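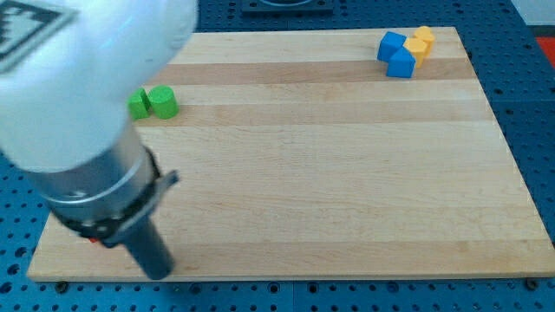 Clurkar Opens Orders for Stillinance, a Practice Kit for Robot Arm Sorting

PUSHOLM, October 27, 2022 -- Clurkar, a maker of training equipment for automation, today opened orders for Stillinance, a tabletop kit with which students and new operators can learn block sorting with a robot arm they already have.

The kit contains a flat wooden work board, a set of colored blocks in several shapes, and a book of 51 exercises. The board is fixed on a perforated table, so it stays in the same position from one lesson to the next. In the first exercises the learner brings the gripper close to the board and moves a single block. Later ones ask the arm to separate colors when the blocks stand against each other, which is for many beginners the most difficult part.

"We wanted that a teacher can start the lesson in the morning without one hour of preparation," said Remedios Bravo, product manager of Clurkar. "The blocks are simple, but the tasks with them are not always simple."

Before the launch, the kit was used since March at the Aksoy training center, where 94 students completed the basic course. Negin Alipour, instructor at Aksoy, asked for changes in the exercise book during this period, and two chapters were written again.

"My students make mistakes with the height of the gripper -- all of them, in the first week," said Alipour. "With this board they repeat the same movement until they feel sure."

Stillinance costs 1,159 euros, with delivery in around 2 weeks. The robot arm, the gripper and the perforated table are not included. Replacement blocks can be ordered separately. Schools that order more than one kit can ask for an introduction day with Florencio Ibarra of the Clurkar support team.

Press contact: Macarena Calvo, Clurkar, Pusholm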